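Search this site
Enter keyword
Go

Norberg Announces Reissue of Three Skedetti Studio Albums

TRALTLEY, April. Norberg, the catalog label, will reissue the first three studio albums by the vocal group Skedetti. The albums have been remastered from the original stereo tapes and will be sold as separate titles on vinyl, CD and download. No box set is planned.

The group recorded all three albums at Gourlay, the Traltley studio, where the tapes have been stored since the sessions ended. Norberg acquired the rights to the recordings last year as part of a wider purchase of regional pop and vocal catalogs.

Transfers were made at Gourlay at 96 kHz and 24 bits. Each reel was played at its original speed, and tape alignment was set from the tones recorded at the head of the reel. One reel from the second album lacked tones and was aligned by comparison with a safety copy made during the same month.
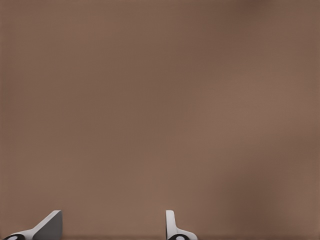 Brown surface, computer rendering.

No noise reduction was applied to the first or third album. On the second, light manual repair was used at 19 points where edits in the tape had begun to separate. The running order of each album follows the first pressing. Fades have been restored to their full length, which adds up to four seconds to certain tracks when compared with the earlier CD editions.

Level has been kept lower than on those CD editions. The download files are taken from the same masters as the vinyl, with no additional limiting. The CD masters differ only in sample rate and word length.
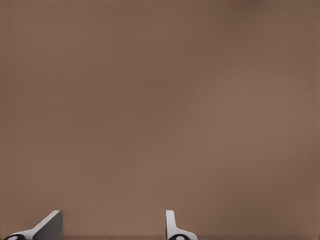 The vinyl edition of each title is limited to 2385 copies in its first run. Lacquers were cut at 33 1/3 rpm, with the longest side running just under 21 minutes. Jackets reproduce the original front and back artwork. The inner sleeve carries full lyrics and session credits, including backing vocal parts that were left uncredited on the first issue.

The third album adds 2 tracks that have not been released before. Both were completed during the album sessions and mixed at the time. They appear after the original closing track on CD and download. On vinyl they are supplied on a separate seven-inch disc so that side lengths on the main record are unchanged.

Alternate vocal takes from the sessions were reviewed and will not be included. Norberg has cataloged this material, and the transfers will remain in the label's archive. The group's later live album falls outside the current agreement.

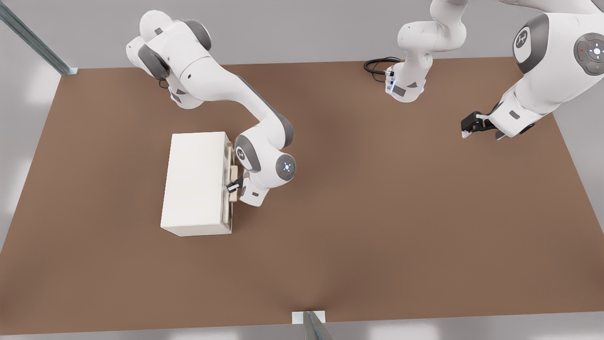

White robot arms at a brown tabletop with a white box, computer rendering.

Preorders will open through the Norberg store and participating record shops at 10 a.m. Eastern time on the day the titles are listed. Orders for vinyl are limited to one copy of each title per customer during the first week. The download edition will be available on the same day as the physical formats.

Customers who own an earlier download of any of the albums will not receive the new masters as an automatic update. The earlier files will be withdrawn from sale when the reissues are released, but existing purchases will remain available in customer accounts.

Review copies are available to press and radio on request. Requests should state the outlet, the preferred format and a shipping address.

About Norberg
Norberg is a catalog label that issues remastered editions of pop and vocal recordings on vinyl, CD and download.

Press contact: Norberg Press Office, Traltley

3 comments
Share

Related releases
Norberg Completes Purchase of Regional Vocal Catalogs
Gourlay Studio Reopens Tape Transfer Room
Vinyl Shipping Schedule Revised for Spring Titles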